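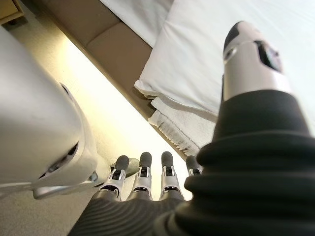
Week 7 is joints, and I'm going to start with the hand because you've all got one with you and it costs the department nothing! Hold yours out, palm down, fingers pointing away from you, and look at how the thumb sits. In the picture the four fingers lie side by side and all go the same way, while the thumb heads off on its own diagonal, and yours will do much the same if you let it relax. That odd angle comes from the saddle joint at the base (carpometacarpal, if you want the long word, and you do want it for the test). Now touch your thumb to your little finger. That's opposition, and it's what lets you do up a button.

Quick recap of the types, as a few of you looked lost at Turstead last time:
Hinge: elbow, and the two far joints of each finger. Bend and straighten, that's your lot.
Saddle: base of the thumb.
Condyloid: your knuckles. They bend and they also spread.
Ball and socket: shoulder and hip.
Pivot: top of the neck, for shaking your head at me.

Bushra Usmani asked whether cracking your knuckles gives you arthritis. The studies I know of haven't found that it does, so crack away, just please not in the quiet room.

For next time, read chapter 16 (skip the bit on cartilage repair, we'll do that in July) and bring a labelled sketch of your own hand. Pencil is fine. Dirk Verschueren has the spare handouts if you've lost yours.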